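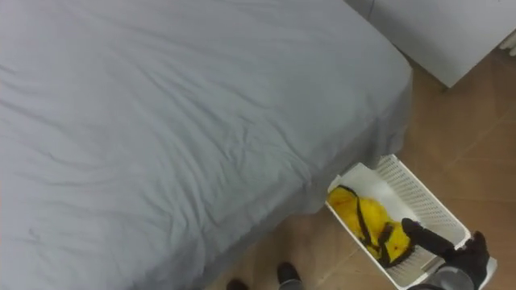

Bedroom, ground floor: stripped bed, perforated basket at the side.

About Plutdale

Plutdale is a household laundry and bedroom service. We collect, wash and return clothing, and we prepare bedrooms in furnished lets between one tenancy and the next. The firm was set up by Bláthnaid Flanagan, who had previously managed linen stock for a boarding school, and it still works from the same unit in Salem Yard.

Our work divides into two parts. The first is the laundry itself, which is done at the unit. The second is room preparation, which is done at the address. Most clients take both. A client may take room preparation alone, in which case clothing found in the room is sorted, bagged and left in the hall with a written list.

Room procedure

Work begins at the bed. Pillows and covers come off first and are checked for stains before they are bagged. The fitted sheet stays on until clothing has been sorted, as a plain sheet on a large mattress gives a clean, flat surface at a workable height. Garments go on the sheet one at a time. Straps are untangled, zips closed, pockets emptied and care labels read. Anything that passes goes into the basket; anything doubtful is set aside and queried with the client by text message before 4 p.m.
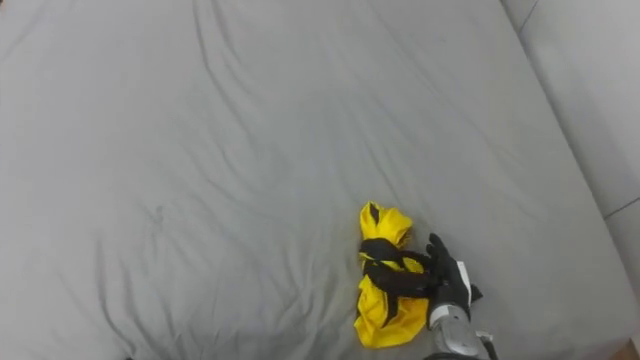 Outerwear is handled separately from ordinary clothing. Coated and waterproof fabrics are washed at low temperature with no softener, spun at 500 rpm and hung to dry. Items with long straps go into a mesh bag for the wash, with buckles fastened. We do not tumble dry coated fabrics and we do not iron them. Reproofing is available on request and is charged per garment.

Fitted sheets are changed last. The corner nearest the wall goes on first, then the one diagonally opposite, and the side panels are pulled down evenly before the top is smoothed by hand. Creases that remain after smoothing are left alone unless the client has asked for a pressed finish.

Equipment

We use rigid plastic baskets with perforated sides for carrying within a property. They can be wiped down between rooms and they allow air through if a garment is damp. Baskets stand on the floor beside the bed, on the side nearer the door, and are never put on bedding. Cloth bags are used only between the van and the unit. 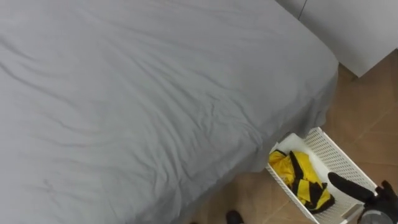
Each basket has a stock number, and the number is written on the job sheet along with the room. The current system, called Lirkitz, is a paper form in two copies – one goes with the basket and one stays with the client. It replaced an earlier spreadsheet in November and has reduced the number of unmatched items.

Capacity and area

The unit can process 300 kg of laundry in a working day. We hold 253 client accounts, of which 215 are furnished lets and the remainder are private households. We cover Salem Yard, Skuvach and the villages along the river road. Addresses outside that area are considered where two or more jobs can be done on the same visit.

Enquiries about new accounts should give the number of bedrooms, the mattress sizes and the floor type.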